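MUS 214: Music and the Recording Business
Unit 5 handout: How an album gets counted
Instructor: Bok-nam Cho

Read this before the October session. Bring the worksheet from Unit 4, since we will reuse the release schedule you filled in.

1. What a chart measures

An album chart ranks releases by how much they were bought or played in a set period, nearly always one week. It does not measure how many people like a record, or how long they keep playing it. Two albums can sit side by side on a chart and have very different audiences. One may have sold a small number of copies to loyal fans in a few days. The other may be played in the background by a large number of casual listeners.

For this course we use three inputs: physical sales (vinyl, CD, cassette), downloads, and streams. Physical sales and downloads are simple. One copy is one unit. Streams have to be converted.

2. Converting streams to units

Chart compilers divide the number of streams by a fixed figure to get "equivalent" units. The figure differs by country and by whether the listener pays for the service. It also changes over time, so check the date on any source you use in your paper.

Most compilers also limit the effect of one very popular song. If they did not, an album with a single hit would outrank albums that people played from start to finish. Methods vary. Some scale down the most-played tracks to match the rest of the album. Know the general idea for the quiz. You do not need the formula.

3. Case: the band Skida

We will follow one release through its first weeks. Skida is a four-piece signed to Flinell, a small label. Their manager, Ashley Gosling, gave the class permission to use the figures below.

Before the album, Skida put out two EPs. Neither was promoted much. The first album, Oakley, was announced with a pre-order page and one single. In release week it reached 2,447 units and entered the independent chart at number 24. In week two it fell to 64, and in week three it was gone.

Points to notice:

Pre-orders count in the week the record ships, not the week the fan pays. Months of orders landed on Skida in one week.

The band played 8 record store shows in release week. Each ticket came with a copy of the album, and those copies were counted as sales because the buyer could choose a cheaper ticket without one. Bundle rules are strict and get revised often – read the current ones before you plan anything like this.

Streams in week two were higher than in week one. The chart position still fell, as physical sales had made up most of the first total.

Gosling's own view is that the drop was expected and did no harm. Booking agents look at the peak position. Godfrey Urio, who booked the spring tour, told her he never asked about week two.

4. Release timing

Labels move dates to avoid a crowded week. A small act cannot compete with a major release for press space, and record stores have limited room on the front rack. Flinell moved Oakley by two weeks after a pressing delay. The new date turned out to be quieter, which helped the entry position. Keep this in mind when you compare chart peaks: the same number of units can give a top ten place in one week and miss it in another.

5. Interviews and launch events

Artists usually do a run of talks, radio spots and online Q&As in the days before the chart closes. For your purposes, sort these into two groups:

Events that sell directly (in-store sets, signings, ticket and album bundles)
Events that raise attention (podcasts, radio, live chats)

The second kind is hard to measure. Dennis Lambert will visit at 2 p.m. to talk about how he plans press weeks for Udis, a folk duo. Have one question ready for him.

6. Assignment

Write two pages on one album released in the last five years. Cover:

The release date and what else came out that week
The mix of sales and streams, as far as you can find it
Change in position over the first three weeks
One decision by the label or artist that affected the result

Use at least three sources. Fan wikis are fine for finding leads but do not cite them. If you cannot find unit figures, say so and work from positions only. Late papers lose half a grade per day.

Tia Stockdale holds writing help hours in the music library from 4 p.m. She has seen the assignment and can read a draft if you send it the day before.

Terms to know: unit, equivalent album, pre-order, bundle, front-loading, peak position, street date, catalog title.
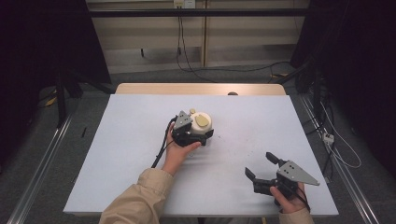
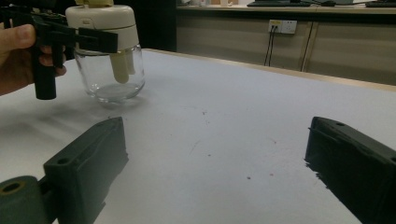
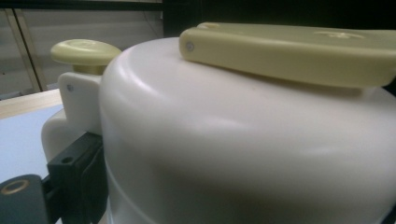

Top: two hand-held grippers at a white-topped table. Middle: a gripper and a glass jar. Bottom: white housing with a pale yellow handle.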